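Progress report, student robotics project, Ollard grant
March 28, 2026

Quick one, writing this between two lab sections. Full budget sheet follows separately.

**Where we are.** The class has 17 students this term, split into teams. All teams have the sim running on the lab machines. Took longer than planned, the Worex install kept failing on the older desktops and we lost most of two sessions to it. Fixed now. Left a note in the shared folder so next year's group doesn't repeat it.

**Task.** Unchanged from the December plan: arm picks small items off a table and places them in a basket. All in simulation first, then the two best teams move to the real arm at Carhuamaca.

## Done since last report

- Table and basket models finished and checked in. Students built the table, the basket came from the Pimar asset pack (license is fine for classroom use, checked).
- Every team has a working reach-and-grasp script. Quality varies a lot. One team's is very clean, two others copy and paste the same block all over the place and we've talked about it.
- Scoring script written by students. Logs drops, time, and whether the item ended up inside the rim.
- First batch of 192 trials run overnight. Results are in the folder, raw, not cleaned up yet.

## Problems

- Grasping is okay, placing is weak. Most misses are at the rim: item touches the edge and rolls off. Teams were aiming at the center of the basket model, and the center point in the file was off. Corrected last week, need to rerun everything.
- Physics gets slow with the full basket mesh. We now use a simple shape for collisions and keep the detailed weave for rendering only. Students found this one on there own, nice work.
- Camera position. Teams training on camera views need the whole basket in sight at the start, and some set the camera much too close. Basket ends up in the upper right corner with white table everywhere else, and the rim finder has only part of a curve to fit.
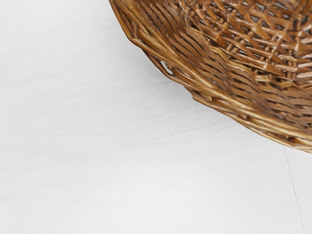

## Next

- Fix camera start positions, all teams, same settings.
- Rerun the trials with the corrected center point. Target is 1,000 per team before the visit.
- Short write-up from each team, two pages max.
- Pick the two teams for the real arm. Going by score plus the write-up.

## Money

Spent almost $1,000 so far, mostly the graphics card and cables. Travel to Carhuamaca not booked yet, prices are up a bit. Would like to move the leftover printing money into travel if thats allowed, please confirm by email.

No other changes to scope. Will send the cleaned results with the next report.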